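**Term project report, robot manipulation lab, Postton group**
Mwangi Nyaga
15 December 2025

## 1. Question

The project asked whether the view from a wrist camera is enough to predict if a grasp on a vegetable will hold, before the arm has finished its transfer. The existing controller, Kombo, uses only the finger encoder reading. It closes until the motor stalls and reports "held" if the final opening is larger than a threshold. This works for rigid blocks. For produce it fails in both directions: a soft pepper can be squeezed below the threshold and still be held, and a cucumber caught by its last centimeter passes the threshold and then rotates out.

My hypothesis was that a classifier given a single wrist image at the moment of lift would beat the encoder threshold on long objects and make little difference on short ones.

## 2. Data

Grasps were collected by teleoperation starting in September. The final set has 1709 attempts. Each attempt stores the wrist stream, the fixed workspace camera, joint positions, and finger opening. Labels were assigned by hand from the fixed camera: *held* if the object stayed in the gripper until the commanded release, *lost* otherwise. I labeled the full set once and then relabeled 900 attempts without looking at the first pass. Disagreements were nearly all objects that turned in the grip but did not drop. I settled on counting these as held and corrected both passes.

Objects were cucumber, eggplant, and bell peppers. Start positions were varied by hand between attempts, so the distribution is not uniform. Cucumbers in particular were often picked near one end, which leaves most of the length unsupported.

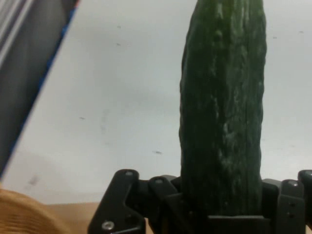

End grasps turned out to be the most useful part of the set. Under the encoder rule they are indistinguishable from mid-length grasps, as the diameter of a cucumber changes very little until close to the tip. The opening reading is therefore almost constant while the outcome is not. Any gain on this group has to come from something other than finger opening.

## 3. Method

The model is a small convolutional network, trained from a pretrained backbone in the Vivix toolkit. Input is one wrist frame, resized and cropped to remove the outermost columns. Output is a single probability of *held*. I compared 4 conditions:

1. Encoder threshold only (Kombo default).
2. Image only.
3. Image plus finger opening, concatenated before the last layer.
4. As 3, with the lower part of the image masked out.

Condition 4 was added after the first results, to test how much the network depended on seeing the gripper itself. The split is by session, never by attempt. An early version split by attempt and gave scores that were far too good, since consecutive attempts share lighting and object placement.

Negative frames needed separate handling. If the fingers close on nothing, the encoder already gives the answer, and including these cases inflates every condition by the same amount. I left closed-and-empty frames out of the test set. Open-jaw frames recorded before approach were kept as a background set and used only to check for false positives.

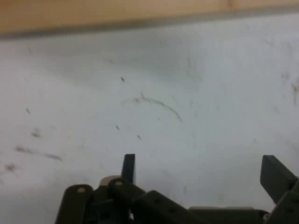

Mwangi, are you sure the network is not just learning the tabletop? If the marks on the surface are in the same place for a whole session, it could be using them to work out where the arm is, and arm position probably correlates with outcome. I would want to see the background set scored before I believe Table 2.

This comment on the first draft was correct in part. I scored the background set under conditions 2 and 3. The outputs should be low and flat. They were low, but they varied with arm position more than I expected, and the variation was larger for condition 2. I then retrained both with random brightness changes and small random erasures outside the gripper region. The variation dropped and test accuracy was almost unchanged. Results below are from the retrained models.

## 4. Results

For bell peppers, no condition was clearly better than the encoder threshold. For eggplant there was a small gain with condition 3. For cucumber, condition 3 removed most of the false "held" reports that the threshold produced on end grasps. Condition 4 lost nearly all of that gain, so the contact region matters more than the exposed part of the object.

The most difficult cases were picks out of the basket. Contact with the rim or with a neighboring item supports the object until it clears, and a frame taken too early looks stable.

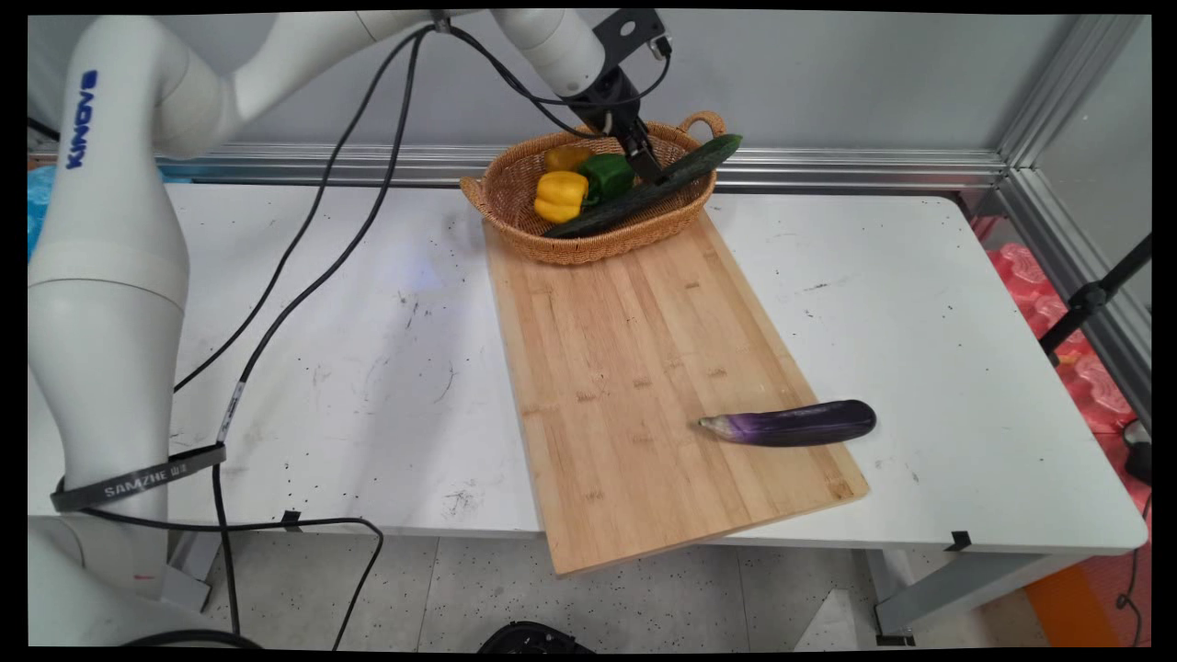
*Figure 3. Workspace view, gripper at the upper end of the cucumber in the basket.*

Delaying the decision frame by 11 control steps after the start of lift helped on basket picks and had no effect on picks from the open table. A longer delay was not tested.

## 5. Limits and remaining work

- One arm and one gripper. The model sees the finger linkage in every frame and will need retraining for other hardware.
- Labels come from one person.
- Few eggplant failures, so the eggplant result should be read with caution.
- The Mirkolthorpe recordings use a different camera mount and were not included. Conversion scripts are in the repository but have not been run on the full set.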